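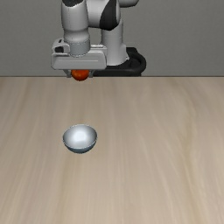

Vol. 8, No. 4, p. 100

4. Does the "substitute religion" claim hold up?

The idea that people who leave church go looking for a new one under another name is now so common that few writers stop to defend it. Running clubs, diet plans, political parties, sales teams and online fan groups have all been called religions, often by people who mean it as an insult. We began this study with doubts about the idea and we still have them, though they are not quite the same doubts.

Our first problem is with the word itself. If a religion is any group that meets regularly, shares a way of talking and frowns on members who drift off, then nearly every group is a religion, and the claim tells us nothing about people who used to go to church. If the word is kept for groups that make claims about God, the soul or the life to come, then most of the supposed substitutes drop out at once. Writers on the subject tend to use the wide meaning when they gather their cases and the narrow one when they draw their lessons. A cycling club gets into the sample because it has a uniform and a Sunday ride. By the last page its members are said to be "searching for salvation." We could find no step in between.

The Hesham checklist, which we used in the first round, does not solve this. It asks whether a group has rituals, a founding story, rules about who belongs, and a sense of right and wrong ways to live. A respondent who ticks every item is scored as belonging to a "religion-like" body. The trouble is that the items were written by people who already had churches in mind, and they pick out the parts of ordinary group life that look most like church. Nothing on the list asks whether members argue with the founding story, laugh at it, or have even heard it. In our interviews a good many had not heard it.

4.1 The Masside interviews

Yufang Shao carried out the interviews in Masside over a period of 8 months, beginning in February. We spoke with 100 adults who had been raised in a congregation and no longer attended one. All were asked the same opening question, which was what, if anything, they did now that mattered to them in the way church once had. We regret the wording. It invites people to name something, and people who are being polite to a stranger with a recorder will usually do so. Gardening came up, and choir, and one man's divorce support group, which he had attended twice.

When the question was put differently later in the same session ("What do you miss, if you miss anything?"), the answers changed. Many people missed nothing, or said so. Others missed the singing, or the coffee, or having someone notice when they were sick. These are real losses and we do not want to make light of them. But a person who misses being noticed when sick is not plainly in need of a new creed. She may be in need of neighbors.

Earlier work with the Peng scale would have put this same woman near the top for "unmet religious need," on the strength of an item about feeling alone on weekends. We went back over her transcript more than once and could see no reason to read it that way. She had worked weekends for most of her adult life.

Figure 4. Robot arm with a small orange-red object over a wooden tabletop, and a metal bowl. Computer rendering.

4.2 Gurerari as a hard case

The strongest evidence on the other side comes from Gurerari, the wellness fellowship that several of our respondents had joined and that one of us, Dean Yeoman, attended as an open observer. If any group in Masside fits the claim, it is this one. Members meet before work, repeat a set of promises together, and give up a portion of their pay. They have a word for people who quit, and it is not a kind word. Former members described being dropped by friends in terms that would be familiar to anyone who has walked away from a strict church.

We take this seriously. Even so, two cautions are in order. The first is that strictness is not the same thing as religion. Armies are strict, as are ballet schools and some kitchens, and people who leave them also lose their friends. What the former Gurerari members went through looks to us like what happens whenever a small group asks for most of a person's time and then cuts off the ones who go. Calling it religion adds color to the account and takes away some precision.

The second caution is about who joins. The substitute claim says that people raised in church should be the ones most drawn to a group like Gurerari, having a gap to fill. The fellowship keeps no record of its members' upbringing, so we were left asking around, which is a poor method. The members who would talk to us included people from devout homes, people from homes where religion was never mentioned, and people who still attended church and saw no conflict. We cannot say what the true mix is. Neither can anyone who has written that such groups are "full of" former believers, and we would like to know how they found out.

4.3 Who is doing the calling

There is a further point that the survey work tends to skip. The label travels in one direction. Respondents were quick to describe other people's groups as religions and very slow to describe their own that way. A member of a political club called the yoga class across the street a cult, and a woman from the yoga class, interviewed separately, said much the same about the club. Both had left churches with some anger. Both spoke of those years as something that had been done to them, while what they belonged to now was something they had chosen.

It would be easy to read this as plain hypocrisy, and a reviewer of an earlier draft urged us to. We are not so sure. People know their own groups from the inside, with all the boredom and bickering and missed meetings, and they know other groups from the parking lot. From the parking lot most groups look more united than they are. The same goes for researchers. Yeoman's early notes on Gurerari (one entry, 10 Sep 2022, is typical) describe a room moving "as one body." His later notes are mostly about who was late and who was not speaking to whom.

This bears on our own findings as much as on anyone's. Shao was raised outside any faith and Yeoman was raised inside one, and our first codings of the transcripts differed in just the way a cynic would predict. Where she marked "friendship," he was inclined to mark "fellowship." We settled these cases by talking them through - a procedure that sounds better on paper than it felt - and we do not claim that the result is free of either upbringing.

4.4 What is left of the claim

A weaker version may survive. Some people who leave a demanding congregation do join another demanding group, and some of them say that the one reminded them of the other. We have no quarrel with that. It is a statement about some people. It gives no support to the view that a fixed amount of belief sloshes around inside each of us and has to go somewhere, and the Masside interviews give no support to that view either. Most of the people we met had left, had been sad or relieved about it for a while, and had then become busy with other things. Whether they would say the same in later life is a question our data cannot touch. The follow-up interviews described in the next section were planned with that in mind, although the response to our letters has so far been poor.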